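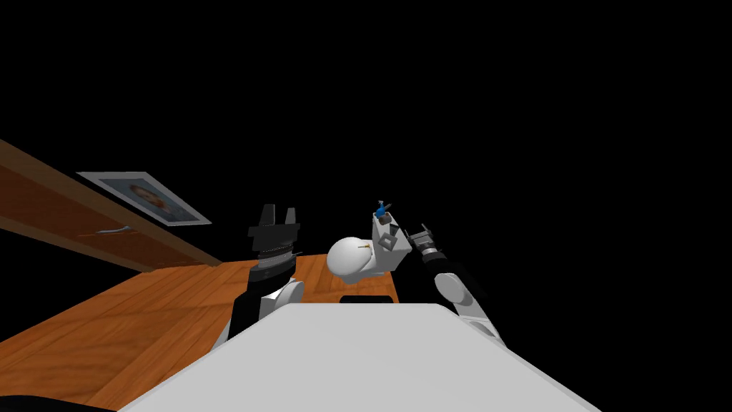 Sirow is a two-arm bench setup used for small-parts handling at the Pramanik works, and I've been keeping this entry going since February. Each job gets tried in simulation before it reaches the floor. Catinca Munteanu builds those runs, and she's picky – in a good way!

What changed for people? Well, the packing crew used to move 300 parts a shift by hand. Now they mostly load trays, clear jams and check the odd grip. Chelsea Bickerstaff retrained in 3 weeks and says her wrists feel better, but she misses the chatter at the old bench. Pay for the new role is still being worked out.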